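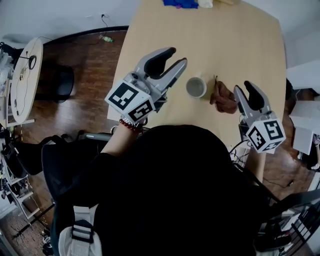
Karlijn Dewulf maintains that a harbor town shows you its good side only after the last ferry has gone, and that whoever takes this job should be made to miss one on purpose. We have put it in the contract.

Pludasine runs small-boat trips along the Wesdale coast and needs 2 shore guides for the season, starting in September. You will meet guests at the Stodgate landing, walk them 6 miles over the headland to Babalola Cove, and get them back aboard with the same number of shoes.

You should know tides, basic first aid and how to talk to people who were promised dolphins. A second language helps – so does a loud voice in the first.

Pay is $2000 a month plus a bunk, which is short. Write to Precious Estrella and tell her the worst trip you ever took.

Last updated: September
Filed under: Work With Us, Coast & Islands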